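Small Towns Should Keep Their Paper Bus Timetables

Print this page | E-mail this article
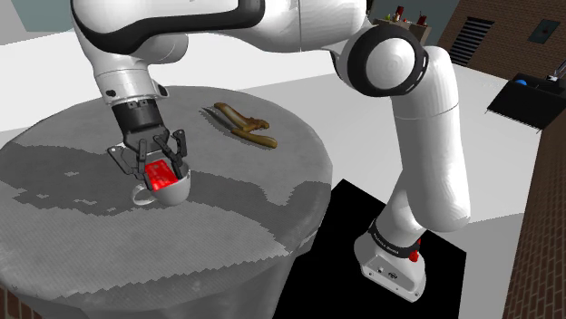
Why should a town still print a bus timetable when almost every passenger has a phone? Because a printed timetable shows the whole day at once, and a phone shows only the next bus.

I moved to Cevberg 16 years ago, and the first thing I learned to read well in my new language was the timetable of the line to Hanen. It had small numbers and a letter S for the school days. I kept it in my coat. After one winter I knew without looking that the last bus went at 9:40 in the evening, and I planned my visits, my shopping and my dentist by it.

In March the town stopped printing. The notice at the bus station said that passengers can now find all times in the Kestidance app. I have the app and I use it. It tells me that the bus is six minutes late, and in the rain I am grateful for this. But when I want to know if it is possible to go to Imrie in the morning, do two things there and come back before lunch, I must ask it four or five questions, and by the third I have forgotten the first answer.

The town says that printing cost 3,869 a year. For a household this is serious money. For a town it is a short piece of sidewalk. They also say that only 2,068 copies were taken last year, and they say "only" as if it were a small number. We have a little more than 2,000 homes. If I sold a newspaper that went into so many kitchens, I would be very proud of it.

I know the argument about waste. Times change, and then the old booklets are wrong. This is true, and I have once stood at the stop in Imrie with last year's booklet, feeling stupid. But the times here change once a year, in the fall. A town that changes its buses every month has maybe a different problem.

There is also the matter of who sees the buses at all. A booklet lies on the counter of the bakery, and a person who always drives picks it up while he waits for his bread. He sees that there is a bus every half hour past his own door. He did not search for it - he would never have searched for it. An app is opened by people who already want a bus.

I do not ask to close the app. I ask for one folded sheet, both sides, with letters big enough for my eyes, at the bus station, the library and the bakery. If the money is really a difficulty, charge a small coin for it. I would pay, and I think many of my neighbors would also.

Until then I have copied the Hanen line by hand. It hangs on my refrigerator, and my visitors take pictures of it with their phones.

Print this page | E-mail this article

Related items
Letters: The bench at the Hanen stop
Library in Imrie to open earlier
Who decides where the crosswalk goes?

This site uses cookies. By continuing to read you accept our cookie policy. OK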